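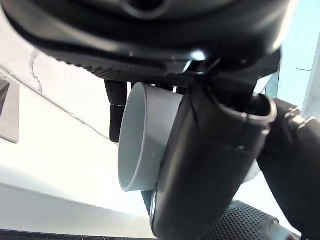

Why do cups have a thick rim?

Look at the cups in your kitchen. Many of them are cylinders, the same shape as a tin of beans. A cylinder is easy to make and easy to hold, and it has no corners inside where old milk can hide.

Now move your finger slowly along the rim. Is it thick or thin? A thin rim can chip when it knocks against the tap. A thick round rim is stronger, and it feels soft on your lips.

Not every cup has a handle. A plain cup takes less place in the cupboard, but be careful – with a hot drink you will miss the handle very much!

Try this at home: fill a plastic cup with water up to 100 millilitres and tilt it over the sink. How far can you go before the first drop falls? Draw the cup in your notebook and mark the line of the water.

Written by Yurani Cusi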